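Lundville Community Hall Association
Minutes of the Regular Meeting, October

The meeting was called to order at 5 p.m. in the reading room. A quorum was present. The minutes of the previous meeting were approved as circulated.

1. Roof and gutters
The board reviewed the written estimate from Jadoon for the north gutter. The estimate of $550 covers labor and materials. A motion to accept was made, seconded and carried.

2. Electrical items
The board discussed the storage of power strips between events. Members asked that strips be kept off the floor and that hall users return them after each booking. The secretary will add a line to the rental form.

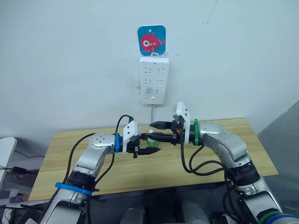
Item 2: Power strip on fish hook, above the table.

It was further agreed that extension cords will be signed out at the front desk. Replacement of the stage lights was tabled until the quote from Purkstead is received.

3. Winter schedule
The Tuesday quilting group has requested a later start. The board approved a change to 8 p.m., with the side door to be locked at the close of the session. The Burkasus Choir will keep its present hours. Its request for a second piano was declined for lack of space.

4. Wall fixtures
A member asked whether adhesive hooks are permitted on painted walls. The present rules cover nails and tape only. The board directed that the rules be amended to allow adhesive hooks for light items, subject to approval by the hall office. The vote was 4 in favor and none opposed, with one abstention.

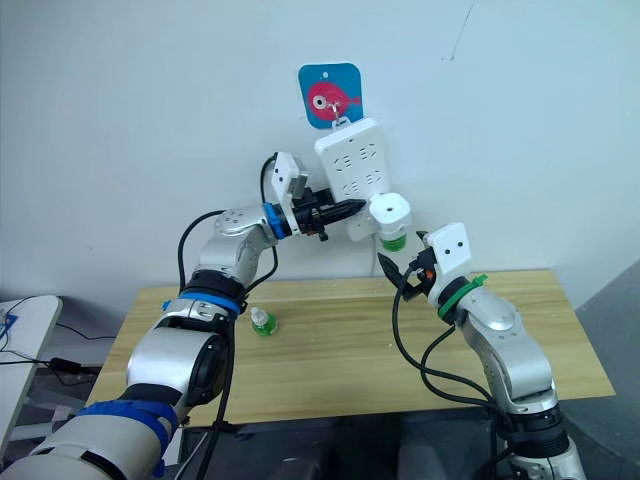
Item 4: Blue hook mount on white wall.

5. Other business
The parking lot will be restriped before the first snow. Keys issued for the summer program remain outstanding and are to be returned to the office.

There being no further business, the meeting was adjourned.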